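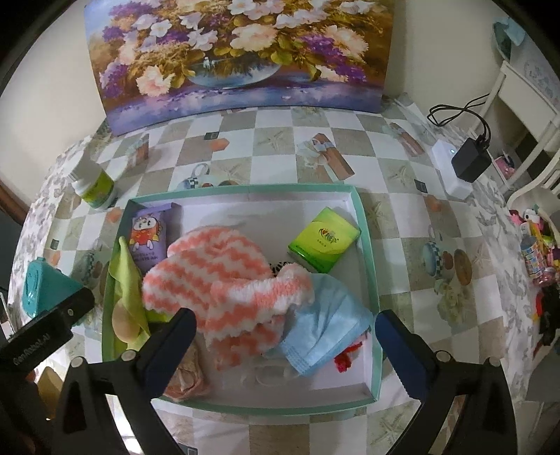

What do you get if you rent the Skadex sorting kit? A hand-held gripper, a charger, and a month of support by chat.

Skadex opened rentals in Esbridge this July, and I grabbed one the first morning (of course I did!). It's $241 a month, or $1,791 if you'd like to keep it. My first job was a box of bathroom odds and ends, towel and tissues and all, and I had a great time with it. Soft stuff takes patience, though. Leung, the shop handling pickups, tells me the Catthorpe branch starts renting next month at the same price.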